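My Opening-Day Food Cart Checklist, With Notes

Filed under: Carts & Trailers, Getting Inspected

I bought my cart secondhand from Dirceu Lopes in Girkley, and I've now been through 2 county inspections with it. The list below is what I run through before every season, with my own comments so you can skip a few of my mistakes!

[x] Propane hose and regulator - soap-water test, every joint. Mine bubbled at the tank end the first time, so I swapped the hose and tested again.

[x] Fire extinguisher - needle in the green, tag current. The tag had run out in December and I'd driven past the refill shop all winter (twice a week, probably).

[x] Hand sink - hot water, soap, paper towels. Let it run a good minute, the heater on these little carts is slow.

[x] Steam pan holding temp - I had 192 in the water and the dogs sat well over where they need to be. Write it down, the inspector likes a log.

[ ] Cooler thermometer - still reads a bit high next to my probe. New one ordered from Privdale.

[x] Tires and hitch - 26 psi both sides, safety chains crossed, pin clipped.

[x] Umbrella bolts - snug. Jagadeesh Mathew lost his whole canopy in a parking lot in Vương red and yellow, so I check these every single morning now.

[x] Paperwork - permit 124, insurance card and commissary letter in one plastic sleeve, taped inside the lid.

[ ] Spare fuses - get more!

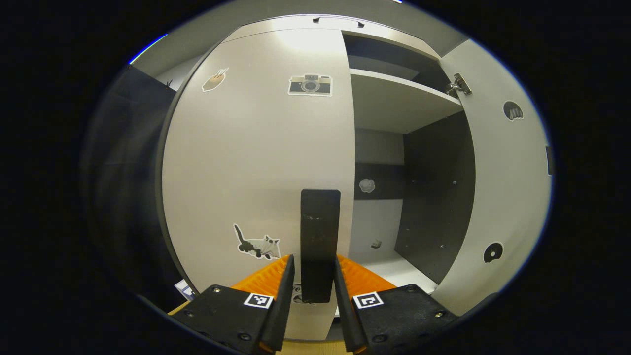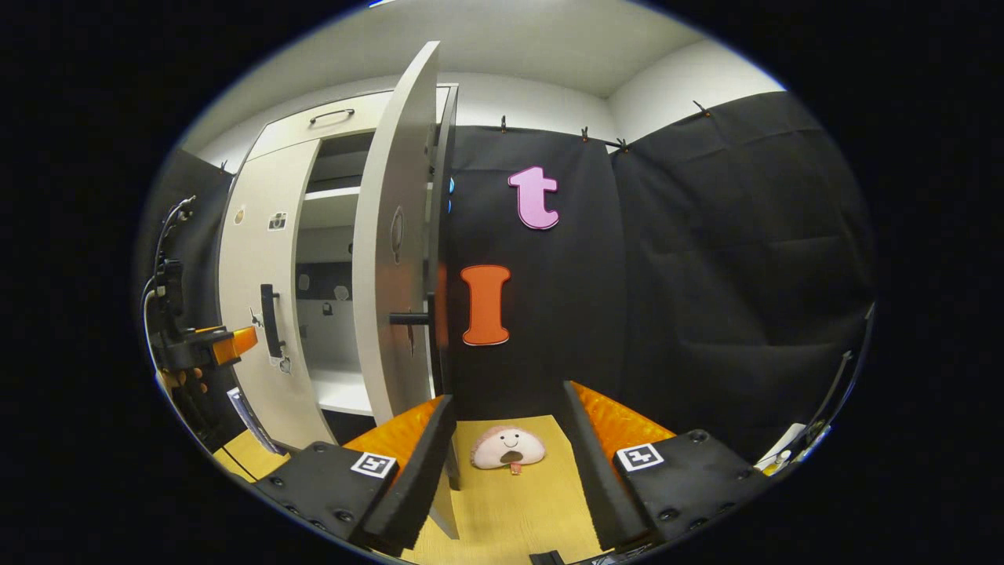
Clandberg, May 27, 2018

Two boxes still open and I'm fine with that, both get closed before I sell a single hot dog. If your county asks for something I don't have on here, drop me a note - Cúc Diệp told me hers wants a second trash can, and I'd never heard of that one.

Recent posts
- Picking a commissary kitchen
- Buns: how many is too many?
- Used cart or new cart?

Contact | Copyright 2018 | Back to top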